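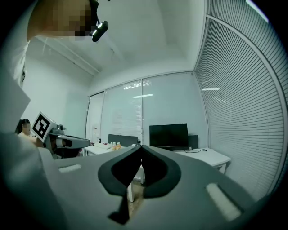
The Nelletti Building gallery records the offices and shared rooms of the Boychuk Centre as they are used in the course of ordinary work. It is maintained by the Centre's Premises Office for the benefit of staff, visiting colleagues and organisations considering a tenancy. This page is concerned with the Aris Room, a shared office on the upper floor.

## The Aris Room

*White walls and a white ceiling, with a recessed rectangular section overhead. Two colleagues are present.*

The Aris Room was brought into use as a shared office following the reorganisation of the upper floor. It had previously served as a store for the Centre's printed records, which were transferred to the Goser Annexe in 173 boxes. The room is let with its furniture and is available to resident teams for periods of between one week and six months.

The decoration follows the scheme adopted throughout the building. Walls and ceilings are painted white, and tenants are asked not to apply colour, film or adhesive lettering to any surface. Notices may be displayed on the boards supplied by the Premises Office.

The ceiling was the subject of some discussion during the refurbishment. An early proposal would have concealed the recess behind a flat suspended ceiling at a lower level. Tyson Robichaud, who prepared the drawings, recommended that the existing height be kept, and the Centre accepted his advice. The saving of almost 800 pounds was put towards repairs to the corridor floor outside.

Furniture remains the property of the Centre. Tables may be moved within the room to suit the work in hand and should be returned to the agreed layout at the end of each booking. A copy of the layout is kept in the folder beside the door. Items may not be exchanged with those of neighbouring rooms, as each piece carries an inventory number belonging to its own office. Damage should be reported on the day it is noticed.

Up to 8 persons may work in the Aris Room at any one time. Teams expecting additional visitors are advised to reserve the meeting room across the landing, for which no charge is made to existing tenants.

## Using material from the gallery

The gallery presently holds 94 entries covering all floors of the building. Entries are arranged by room and are reviewed each January, when those relating to rooms that have been altered are moved to the archive. Archived entries may be consulted on request.

Pictures may be reproduced in internal reports and teaching materials without prior permission, provided that the Boychuk Centre is credited. Requests for any other use, including publication by outside bodies, should be made in writing and should state the title of the publication and the intended date of issue.

Corrections to captions are welcome and should be addressed to Pacita Enriquez, Premises Office, Boychuk Centre, quoting the name of the room. Enquiries concerning tenancies are handled separately by the Lettings Desk on the ground floor.

Page last revised 21 October 2026.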